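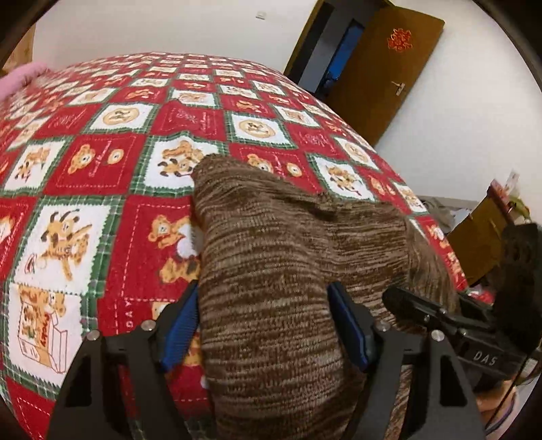

Section 4: Comparing pads on soft fabric. Once both hand-held grippers close cleanly on the test block, it's time for the fun part, knitwear! A marled brown knit on a patchwork sheet makes a great first target, with blue ribbed pads coming in from both sides, and you'll learn more from one sleeve than from a whole box of blocks. Radek Baláž wrote the fold routine below for the Bodia bench and it works just as well on a bed.

1. Lay the garment flat and smooth out the sheet.
2. Open the fingers all the way.
3. Set the grip force to 40 and pinch one edge.
4. Lift, fold toward the middle, release slowly.
5. Repeat at 57 and write down any slips.

CAUTION: Keep your free hand clear of the linkage while the fingers close.

Note: Loose knits love to snag. Back off the force before you pull. 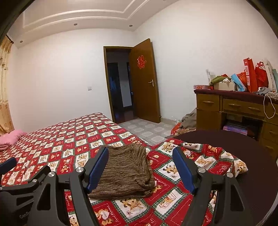 Can I use different pads on the left and right fingers?
Stick with a matched pair. Mixed pads pull the cloth to one side, and your slip notes won't compare.

6. Swap to the second gripper and run steps 1 to 5 again with the same garment.

Filed under: Grippers & Hand Tools

Home | Guides | Parts | Forum

Related
Nastanier controller: first power-up
Cleaning rubber pads
Urkasham camera mount, part 2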